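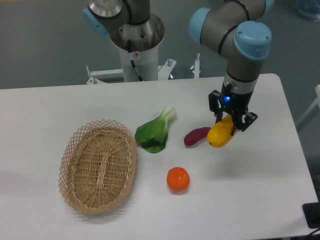
Keeping vegetables in a basket

Use an open woven basket for the things which like air. Sweet potatoes stay good for 2 weeks in mine, in the dark cupboard under the stairs. Do not wash them before. Brush off the soil with a dry cloth.

Bok choy goes to the fridge, in a damp tea towel, and the leaves should not be pressed. Peppers also go to the fridge, but dry.

Tangerines can stay on the counter for some days if the kitchen is cool. Turn them every Tuesday and take out any with a soft spot, or the neighbours will catch the mould.

To clean wicker, shake out the crumbs, wipe with warm water and a little vinegar, and leave it in the shade for 30 minutes, upside down.

Padmavathi Panicker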